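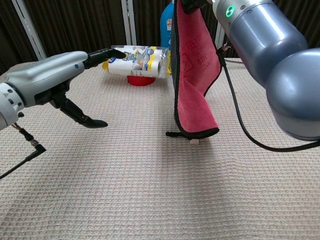

Getting dog hair out of wool coats without wrecking them
Laundry & Fabric Care > Wool, Cashmere, Knits

thistlepatch
Okay wool people, I finally found my forever coat! Charcoal, full length, lined, the label says Branau, and I got it secondhand for $28 (still can't believe it). The catch is that I live with a very white, very fluffy Samoyed mix and it's March, so the undercoat is coming out in handfuls. I've been going over the coat with sticky sheets every morning and burning through a refill in no time. Is that bad for the wool? What do you all use?

mendandmake
Congrats on the coat! Get a real clothes brush. Boar bristle, medium stiff. Lay the coat flat, brush against the nap first to lift everything, then with the nap to settle it. Takes me two minutes and my oldest coat still looks great. Mine is a Hollico with a pear wood handle and I love it more than is reasonable.

kettle_697
Going to disagree a little. Brushes are wonderful for dust and lint, but Samoyed undercoat just gets pushed around. Sticky rollers pull it right off. I've rolled the same peacoat for years, no damage I can see.

mendandmake
Depends on the wool, though. On a tight melton, sure, roll away. On anything brushed or loopy the adhesive lifts fibers every time and you get a fuzzy patch on the chest and cuffs. I've seen it on my own sleeves.

thistlepatch
It's pretty smooth, I think? A bit of a nap on the collar.

kettle_697
Then roll the body and brush the collar. Press lightly, and change the sheet before it's full!

orchardgate
Rubber glove, slightly damp. Sweep in one direction and the hair rolls up into little sausages, so satisfying. I did my entire closet that way one rainy afternoon — couldn't stop.

mendandmake
Love the glove for upholstery. I'd go nearly dry on a lined wool coat, water can mark it.

orchardgate
Fair, I barely wet mine. Also, brush the dog! An undercoat rake before breakfast did more for my clothes than anything I bought.

thistlepatch
Update: raked the dog (there's a second dog on my porch now), rolled the body, did the collar with an old soft brush. Coat looks amazing! Shopping for a proper bristle one tonight. Does handle length matter?

mendandmake
Longer is nicer for the back and hem. Hang it up to air afterward, too.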